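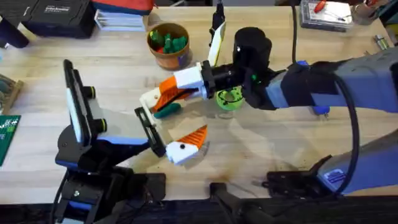

5.3 Dropped handovers and the late-release fault

Of the 2,465 handovers logged on the Wutham bench, 276 ended with the object on the table or on the floor. We had expected most of these to come from poor grasps by the giving arm. The logs point elsewhere. In the majority of dropped trials the giving arm held the object well until the release command, and the receiving arm reported a firm grip that it did not have.

The receiving controller decides that it has the object from two signals: finger motor current and finger position. With rigid fingers this works well enough. With the orange fin-ray fingers used here, the ribs bend and the tips can press against each other before the motor stalls. The current then rises as it would on a real object, and the position reading stops short of fully closed. The controller passes this on as a grasp, the giving arm opens, and the object falls between the two.

Small objects with a smooth surface were the worst case. A grip on the outer end of the finger pad left little margin, and a small error in wrist angle was enough to put the object outside the closing path.

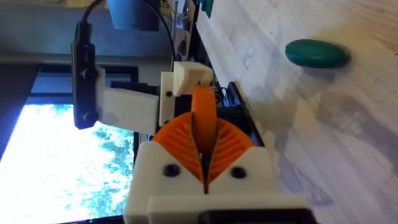 A second fault showed up less often but took longer to find. In 49 of the dropped trials the release command was sent before the receiving arm had reported anything at all. We traced this to the Imhof message layer, which kept the last grasp state from the previous trial when a run was stopped by hand. The next run then started with a stale "held" flag. Clearing the flag at startup removed the fault, and it did not come back in later runs at Plesgate - the same software, on a different pair of arms.

For the first fault we tried a short pull test. After closing, the receiving arm moves back 15 mm while the giving arm keeps its grip, and release is allowed only if the giving side sees a change in load. The test is slow and can shift the object in the fingers, so we left it off for the timed trials in Section 6.

Neither fault was a danger to the operator, as both arms ran at reduced speed. The same logic at full speed - or with a heavier or sharp object - would need a separate check on release. The Curker safety stop does not cover this case. It watches for contact and joint limits and has no input from the grippers.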